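Rorkix box handling set: README and house rules
Maintained by Hywel Wynne. Labeling rules by Quyên Đàm. Last revised 30 September 2021.

Read this before you train on anything

The set has 2,000 episodes of two-arm work on cardboard boxes. We released it because people kept asking. Whether it is good enough for your purpose is your problem to check, and we would start by distrusting the success labels.

What the labels mean

success = 1 means an operator pressed a key. It does not mean the box was closed, square or undamaged. Quyên relabeled 100 episodes from video without seeing the operator's key presses and disagreed often enough that we added a second field, reviewed. If reviewed is 0, treat the label as a rumor.

Rules for recording

1. Both arms stay powered for the whole episode. If one is stopped, the episode is thrown out and not trimmed.
2. Nobody reaches past the rail while an arm is live. "Just for a second" is how the Lorkico log got its longest entry.
3. Clutter stays where it is between takes. Do not tidy for the camera. A policy that only works on a clean table is a demo.
4. Damaged boxes stay in. Note the damage in the free text field. Plondwood removed theirs and then wondered why torn flaps stopped their arm dead.
5. Cables get checked before every session. Look for slack near the wrist and pinching near the base.
6. Wrist views are saved even when something blocks them. Set occluded = 1 and move on.

Sample views

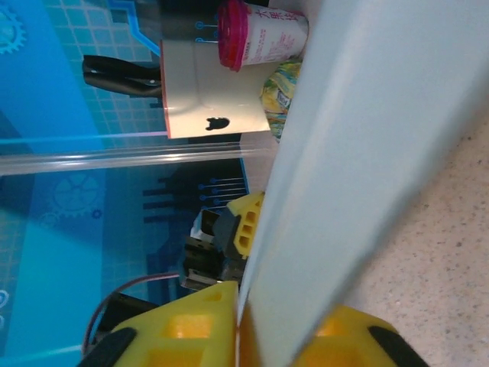
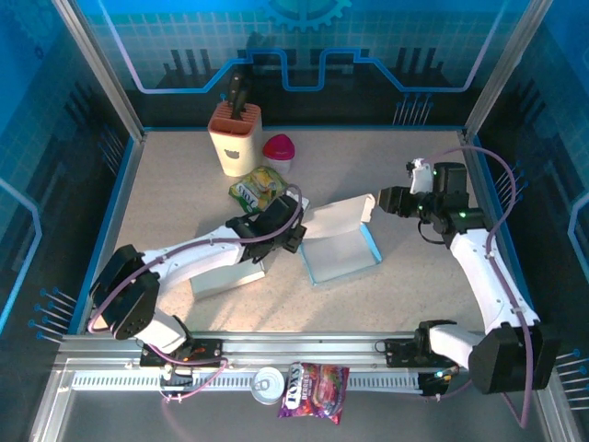
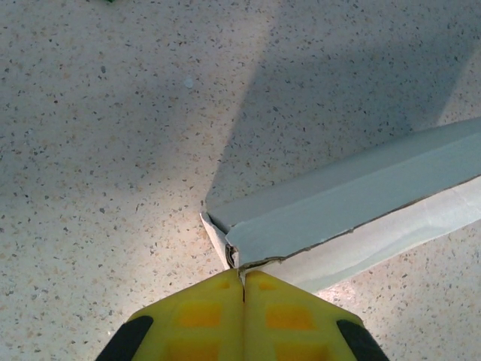 Views from the cell. First and third: wrist. Second: fixed camera, both arms.

On standards

We get asked if the cell is "compliant." With what? The usual industrial robot standards were written with bigger machines in mind, and a risk assessment copied from the Wang template tells you a form was filled in. We wrote our own for this cell and reread it every 3 months. It is 4 pages long. Send comments if you find a hole in it.

Known problems

- Wrist exposure drifts when a shadow crosses the work surface. We did not correct it.
- Fixed and wrist clocks can disagree. Align on gripper motion and ignore the timestamps.
- The contact field is a guess from motor current. A fingertip very near a box edge may be logged as touching it.
- Backdrop is printed and busy. Test on a plain one before claiming your model generalizes.

Please don't

Report a single success rate over the whole set. Split by reviewed and by occluded, and give both numbers. If your paper has one figure in the abstract, we will write to you.

Next revision is planned for October, mostly to fix the clock issue. Bug reports go to Hywel with the episode ID in the subject line.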